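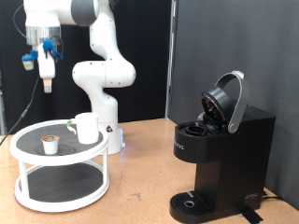 桌上的转盘架，和我家那场调料大迁徙

上个月有读者来信问我，厨房台面老是乱，到底该从哪里下手。我本来想回两句就算了，结果越写越长，干脆挪到这期来讲。

先坦白，我家厨房很小，台面从水槽到灶台也就一臂多一点。调料以前全挤在灶台右手边，生抽老抽蚝油香醋排成一排，后面还藏着一批“以后会用到”的：半瓶鱼露、一罐开了封的孜然粉、朋友从外地带的辣酱。炒菜的时候要拿后排的瓶子，前排必倒一个。倒过最惨的一次是香油，我擦了一晚上，第二天拖鞋还打滑！

后来我下决心清了一遍，把所有瓶瓶罐罐搬到餐桌上，一个个看日期。扔掉的东西装了满满一袋，最老的那包五香粉，年纪比我家冰箱还大（冰箱也不新了）。剩下的我按“每天用”和“偶尔用”分开，每天用的留在台面，偶尔用的进柜子。

说到双层转盘，我是真心喜欢。上层放矮的，盐、糖、胡椒；下层放高一点的瓶子，买之前一定量一下层高，我第一次就没量，料酒瓶塞不进去，只好横过来放，漏了。退货重买，多花了20块运费，心疼。还有一点，转盘别贴着墙放，留点空隙，不然一转就磕墙，瓶盖上全是白灰。

油我现在不放在转盘上了。大桶油太重，转起来一顿一顿的，而且总有油渍顺着瓶身往下流。我换了个小油壶，下面垫一张厨房纸，脏了就换，比什么硅胶垫都省心。

上一期讲冰箱分区，收到的回信比平时多，Godfrey Muriithi写了很长一封，说他家八角桂皮全用旧果酱瓶装，瓶盖上贴纸条写购买月份，从来不写保质期。我照着学了，挺管用，打开抽屉往下一看就知道哪瓶该先吃。Renato Enriquez的意见正好相反，他觉得香料根本不该囤，一次买一小包，吃完再买。他家楼下就是菜市场，我家走过去要二十多分钟，所以这个办法我羡慕归羡慕，暂时学不来。

抽屉那边我还没折腾完。眼下是三个格子，一格香料，一格干货，一格谁也说不清是什么（皮筋、封口夹、外卖送的番茄酱）。封口夹我试过好几种，最后还是木头晾衣夹最好使，夹得紧，丢了也不可惜。干辣椒一定要单独密封，我有一次跟银耳放在一个盒子里，炖出来的甜汤微微发辣，家里人喝了都不说话，只是慢慢把碗放下了。

还有读者问要不要全部换成统一的罐子。我的看法是先别急着买。我换过一套玻璃的，摆起来确实好看，可是生粉和糯米粉装进去长得一模一样，有一回拿错了，那盘里脊肉黏得筷子都拔不出来。现在我只换了每天用的那几样，剩下的原包装夹好，竖着放，字朝外。

下期想聊聊春天收冬被的事，要到四月才用得上，不过我想早点把大家的办法收集起来。压缩袋到底好不好用？羽绒被能不能压？有经验的直接回复这封邮件就行，长短都可以，写得啰嗦一点我更爱看。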